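Brarnach Walkers' Help
Home Ask Walks Kit Members Search Log in

Evening loop by the river: is it worth doing in the other direction?

Asked in: Walks near home

Hello everybody. I moved to Brarnach in spring and I walk almost every evening after work. My usual way is the loop that starts at the Herix footbridge, follows the river to the old weir, goes up the steps to the upper road and returns through the allotments. It takes me 90 minutes if I don't stop, and I stop often.

I have always done it with the river first. In these weeks I begin to have a problem, which is the light. When I come to the steps it is already almost dark under the trees, and the steps are uneven, with roots between them. Last week I put my foot wrong near the top and I sat down quite hard. Nothing was broken, but since then I go up very slowly and I don't enjoy that part any more.

So I am thinking to turn the loop around: allotments first, then the upper road, down the steps while there is still light, and the flat river path at the end. My worry is that going down steps is harder for the knees than going up, and I have one knee that complains. Also I don't know how the river path is in the dark, because I have only walked it in the early part of the evening. Are there lamps after the weir? I never paid attention to this.

My second question is about the short cut behind the Clorudia nursery. On the map there is a dotted line from the upper road to the river, before the steps. I tried to find the beginning of it two times and I found only a gate with a chain. Is this a path which people may use?

I would like to continue walking in December if possible, because when I stop in winter it is very difficult for me to start again. Where I lived before I walked on a pavement beside a main road in the winter months, and it was safe but very boring. I would prefer not to do that again.

Thank you for any advice, also small ones.

Answers (3)

Answer 1, marked as helpful by the asker

I have walked this loop for many years, in both directions, so I will try to answer in order.

The direction: in autumn and winter I go the way you propose, with the allotments first. There are 79 steps (I know because my daughter counted them aloud every time when she was small). The handrail is on the right side when you go down, and it is good until the bend. After the bend it is missing for a short part and then it begins again. Going down, you see the bad place before you reach it, and I find this better than to meet it from below when I am tired and looking at my feet. For your knee, take the steps a little sideways and keep a hand on the rail. One walking pole also helps, more than two, because you need the other hand.

The lamps: they stand only between the footbridge and the boathouse. From the weir to the boathouse there is nothing at all. It is a flat path of small stones, wide enough for two people, and you will walk it in 20 minutes. I use a head torch with the weak setting. With the strong setting you see a bright circle and everything outside becomes black, and the cyclists who come towards you don't like it either. 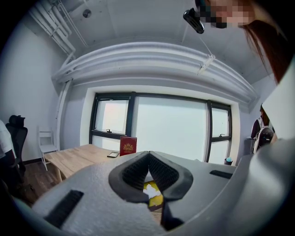
There is one more thing about the river path, and it is the water. After several days of rain the lowest part, just past the weir, goes under. It is not deep but you cannot see the edge of the path in the dark, so on such evenings I do not go there. I stay on the upper road, walk until the chapel and come back the same way. This is less beautiful but you have a view over the roofs, and in winter when the leaves are down you can see the river from there also.

If you want company, the bus number 168 stops at the chapel, and on most evenings a few people get down and walk to the footbridge by the upper road. They are friendly. I met two of my present walking friends in this way.

About the nursery path I am not sure, so I leave it for another person.

Answer 2

The dotted line behind Clorudia was a path before, yes. They closed the gate when part of the bank slid down and it was not opened again. Some people climb round the side of the gate. I did it once in summer and I don't recommend, it is very steep at the bottom and full of nettles. Better to forget it.

For the knee I would simply take the steps out of the walk. Park or start at Villalobos (the bakery, they close at six but the bench outside is always there), walk to the weir along the river and return the same way. No steps in it. You lose the upper road but a walk there and back is different in each direction, at least for me.

Answer 3

just get a good torch and go the normal way. i do it all year in running shoes no problem

Comment from the asker

Thank you to all. I tried it yesterday with the allotments first, and I reached the bottom of the steps when there was still some grey light. The knee was quiet. I went sideways as you wrote, and I felt a bit like a crab, but it works. On the dark part of the river path I heard an owl, which I had never heard on this walk. I will keep the upper road and the chapel for the rainy evenings. The gate I will leave in peace.

Comment on Answer 1

Please be careful also with the small wooden bridge before the boathouse. When there is frost it is like glass. I walk on the left, where the wire net is nailed on the boards. The right side has lost most of it.

Related questions
Which shoes for wet clay on the upper road?
Is the Herix footbridge closed during the repairs?
Head torch or hand torch for evening walks
Short walks with a bench in the middle
Do dogs have to be on the lead at the allotments?
Circular walk from the chapel, not too steep

Contact | House rules | Copyright Brarnach Walkers' Help | Back to top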